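Is the cassette really back? A look at tape sales and tape listening in Starnari

Project report, Music and Society module
Nelli Oksanen
Supervisor: Hanne Koivisto
Handed in 12/21/19

1. Why I chose this

Every few months somebody writes that cassettes are back. The articles tend to look alike. There is a quote from a person who runs a small label, a percentage that sounds huge, and a line about how young people are tired of streaming and want something they can hold. I have read a lot of these by now and I believe very few of them.

My problem with the percentage is that it nearly always starts from next to nothing. If a shop sold two tapes last year and six this year, sales have tripled, and it has still sold six tapes. The other thing missing from the articles is any sign that people play what they buy. A sale goes into the figures whether the tape is played every day or stays in its wrapper.

I wanted to see what I would find in one place, with shops I could walk to and people I could ask. Starnari has a small but busy music scene for its size, mostly punk, noise and a kind of slow electronic music that its fans don't like being given a name. Several local bands put out tapes. If the revival is real anywhere, I thought it ought to be real here.

2. What I wanted to know

The first question was how many new cassettes are sold locally, and who sells them. The second was whether the buyers own anything to play them on. The third came up later, after a conversation at a gig, and was whether the bands themselves believe in the format or only use it since it is cheap to make.

I didn't look at second-hand tapes. They are a different market, with older buyers, and the boxes of them at the flea market have been there as long as I can remember.

3. How I did it

I visited the 4 shops in town that sell new music in any physical form. Three of them agreed to talk to me and one, Tikkanen, also let me go through the stock book. The last shop said it did not keep separate records for tapes and was not very interested in starting.

I wrote to Oltell, a local label that has released most of the tapes from Starnari bands, and asked for its pressing and sales numbers. I got a friendly reply and a spreadsheet, which was more than I had hoped for.

For the listeners I made a short questionnaire, on paper, and handed it out at gigs during June. I gave out 200 copies and got 80 back. I know how that looks. The people who bother to fill in a sheet about cassettes at a gig are probably keener on cassettes than the ones who used it as a coaster, so anything the answers say about enthusiasm should be read as the top end.

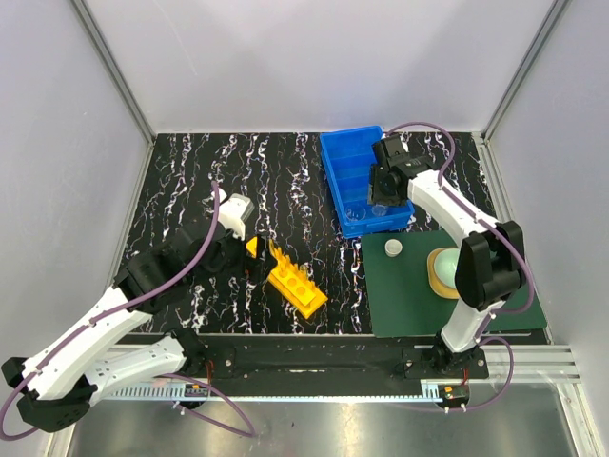 Figure 1. Two robot arms at a marbled black tabletop, with a divided blue bin towards the back.

Finally I interviewed the members of Zesach, who have put out everything they have made on tape. We talked for an hour and a half in their rehearsal room and I took notes by hand. They read the notes afterwards and asked me to remove one remark about another band, which I did.

4. What the shops said

Tikkanen is the shop people name when they say tapes are selling. It has a rack by the till and it looks impressive when you come in. The stock book was less impressive. A good part of what is on the rack is there on sale or return, so the shop pays nothing until a tape is sold, and quite a few titles had been sitting there since the rack was put up. The owner was open about this. He said the rack brings people in and that some of them then buy a record.

The other two shops that talked to me keep tapes in a drawer or a box on the counter. One of the assistants had to ask a colleague where they were. Both said they sell more of them before Christmas, and both thought many of those were presents. When I asked how they knew, they said customers ask for "something by a local band, on one of those" and don't seem to mind which.

None of the shops sold new cassette players. One used to have a few and sent them back.

5. What the label numbers said

According to the spreadsheet, Oltell had sold 394 tapes over the whole period it has been making them. This is a real number and I don't want to be rude about it, as it is a lot of work for a label run from a spare bedroom. But it is the total for every title, every band and every year, and it includes mail order. A good number went to addresses abroad. It is difficult to squeeze a local revival out of it.

Most of the copies were sold by the bands at their own gigs, in the weeks right after release. After that the sales drop off sharply. The pattern was the same for almost every title, whatever kind of music it was. What it looks like to me is a group of friends and regulars who buy each new thing when it comes out, in whatever form it comes. I can't prove this from a spreadsheet, and the label disagrees. It thinks the small runs make people buy quickly. Both could be true.

The tapes also come with a download code. I asked how many codes had been used and the label could not tell me exactly, only that "most of them" had been. That answer interested me more than the sales did, as it suggests that a lot of the tapes are bought and then listened to as files.

6. What the listeners said

More than half of those who answered had bought a new cassette at some point. Fewer than half of these buyers had a working player. Some counted a car, and one counted "my gran's, when I'm there". One had written that the player works if you hold the door shut.

I asked why they bought tapes and left a blank space instead of giving boxes to tick, as I didn't want to put words in their mouths. Supporting the band was by far the most common answer. Price came next: a tape costs less than a shirt and much less than a record. The artwork was mentioned a lot too. The sound was hardly mentioned at all, and two of the people who did mention it said it was bad, one of them as a compliment.

Nobody wrote that they were tired of streaming. I had expected at least a few, given how often the articles say it. When I asked about streaming directly on the back of the sheet, almost everyone said they used it daily.

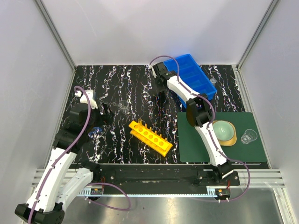 Figure 2. Robot arms over the tabletop, the gripper of the left one close to a clear glass beaker.

7. What the band said

Zesach were funny about it. Their singer told me they started on tape for the simple reason that they could afford it, and that the waiting time for vinyl was longer than they expected the band to last. They dub some copies themselves on a double deck and send the bigger runs away. The home copies vary. They showed me one where the second side starts in the middle of a song.

I asked whether they would drop the tape if vinyl cost the same. Two said yes straight away, one said no, and the drummer said she would rather have neither and sell tea towels. The one who said no talked about making mixtapes with an older brother and about liking that you can't easily skip. I thought it was the only argument I heard in the whole project that was really about listening.

8. Discussion

I went into this expecting to find very little behind the talk, and I should be careful that I did not simply find what I was looking for. There is something here. People in Starnari do buy cassettes, they are glad to have them, and the money goes to bands who need it. For a group selling a handful after a gig it can pay for the petrol home.

What I don't see is a return to the cassette as a way of hearing music. The shops sell few of them and don't sell the machines. The label's numbers are small and bunched around release dates. Many buyers can't play what they have bought. I would call it merchandise, in the same family as badges and patches, and I think the newspaper articles would be more accurate if they did too, though I admit "badges are back" is a weaker headline.

Hanne Koivisto pointed out when she read my draft that plenty of people own books they have not read, and that we still call it a book trade. It is a fair point. I have thought about it since and my answer is that most people who buy a book could read it that evening if they wanted to. I am not sure this answer is good enough.

9. Weak points

The questionnaire was only given out at gigs, so I missed anyone who buys tapes and stays at home, and they might well be the ones with the good players. I also relied on one stock book, from the shop with the biggest tape rack. The label's figures were kept by the label, and I had no way to check them. I did not ask people's age, which was a plain mistake, as half of the talk about cassettes is talk about age.

If I did the project again I would leave out the question about artwork, or at least put it last. Several people spent the whole sheet on it and then skipped the back.

10. Thanks

To the three shops that answered, to Oltell for the spreadsheet, and to Zesach for the interview and for the tape, which I have listened to with the download code. I don't have a player either.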